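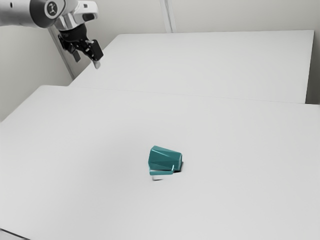
Fig. 5. Teal mug on its side, arm well clear.

Section 5. Filling and carbonating your first keg

You have cleaned the Tondow, you have bled the lines, and you have a batch of cold brew that you are fairly proud of. Now put the two together without repainting the kitchen.

Before you start

The keg should be cold. So should the coffee. Warm liquid takes up gas about as willingly as a cat takes a bath, and no amount of extra pressure will talk it round.

CAUTION: The Tondow regulator is built for food-grade nitrogen or a nitrogen blend. Do not connect any other cylinder, including the one your brother-in-law has in his garage.

Steps

1. Close the cylinder valve and turn the regulator knob counterclockwise until it spins freely.

2. Pull the relief ring on the keg lid. Wait for the hiss to stop. If there was no hiss, wait anyway.

3. Lift off the lid and pour in the coffee through the Ultex filter sleeve. Stop at the line stamped inside the neck. The line is not a suggestion, and the space above it is where the gas goes.

4. Wet the lid gasket with clean water, seat the lid, and press the clamp down until it clicks. A clamp that almost clicks has not clicked.

5. Attach the gas hose to the post marked IN. The post marked OUT is the same size and will let you get it wrong for quite some time before objecting.

6. Open the cylinder valve slowly, then turn the regulator knob clockwise to the green band.

7. Leave the keg in the refrigerator overnight. Shaking it speeds things up, as does impatience generally, but you will get a glass of foam for your trouble.

8. Pour and discard the first 500 ml. Taste the next glass.

Note: Dark, oily roasts clog the tap screen sooner than light ones do. Araceli Segura, who tested this section on her own kitchen counter, rinses hers after every keg and would like you to do the same.

If the pour is flat

Check the hose (step 5), then the gasket (step 4), then the cylinder. Empty cylinders look exactly like full ones, so weigh yours when it is new and write the number on the collar. For a lid that still leaks, order gasket part 2433.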